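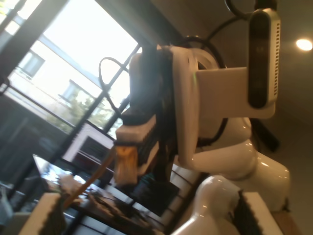
Sokau Rela bench arm with gripper
Hire, part-exchange and ex-demo sales

Price: £400 a week on hire, bench delivery included. Ex-demo units £3,353 when we have them.
Stock code: 112
Minimum hire: 6 days
Page last revised August 2021

Before you fill in the form, please read this page to the end. We sell and hire bench equipment to small workshops, repair counters and the odd ambitious householder, and the Rela is the item we get the most hopeful emails about. People want to know if it will do the jobs they're sick of. For most of those jobs the answer is still no, and we would sooner tell you now than argue about a refund later.

What it is

The Rela is a bench-mounted arm with a gripper on the end and a depth camera carried on a side bracket next to it. You give it a job either by steering it through the movements by hand or by loading a set of movements somebody else has recorded. The maker, Sokau, says it will pick up new jobs from a modest number of tries. Our own view is that "modest" is doing a lot of work in that sentence.

It doesn't come with a bench. It doesn't come with a person to look after it either, and you'll need one.

What people ask us to make it do

Folding towels. It can fold a towel that has been laid flat and square by someone who could have folded it in the same time. From a heap, no.

Loading a dishwasher. No. Please stop asking. Dilek Bozkurt in our hire office tried it with plastic picnic plates in January and gave up before lunch.

Sorting screws. Only if they arrive already spread out, and at that point you may as well use a tray.

Plugging in network leads. This is the one that gets workshop owners interested, and it's the job we have spent most time on. A network plug is small, it only goes in one way round, and the lead behind it pushes and twists as soon as you move it. A teenager can fill a patch panel while talking about something else. For an arm it's hard work, and the usual way to make it easier is to hold the plug upright in a fixture so the gripper always starts from the same spot.

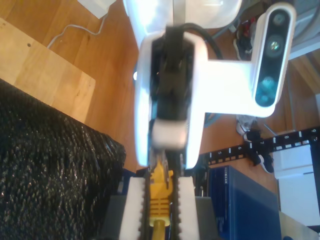 Our verdict on cabling

Ataberk Kurtuluş ran the Rela on this job for us and his notes are available on request. The short version: picking the plug out of a fixture is the easy half. Getting it into a port is where the trouble starts, and a port with a neighbour already filled is worse again. He also points out that somebody has to put each plug in the fixture to begin with. If that somebody is standing at the bench anyway, ask yourself what you are paying for.

We haven't found a customer who saves money by using it for patching. We have hired it to colleges and to firms that want to learn how these things behave, and they were happy enough. If you come into that group, it's a decent arm at a fair price.

How it compares

The Bilgin is slower and cheaper and has no camera. For moving the same part between the same two places all day, we'd pick the Bilgin. The Pemlow is dearer, and its sales leaflet shows it making a bed – we have asked for a demonstration and are still waiting.

What you need to supply

A solid table that doesn't wobble
Steady light (strong sun from a window can upset the camera)
Somebody patient
Fixtures to suit your parts. We can make these, priced per job

Hire terms

Deposit is taken by card and returned when the arm comes back in working order. Finger pads count as wear and we don't charge for them. Cables that have been caught and torn are charged at cost – tie them back properly, it's in the booklet.

To book, send us a description of the job, what it costs you to do by hand now, and a short video of somebody doing it. We'll reply with a yes, a no, or a quote for a better tray.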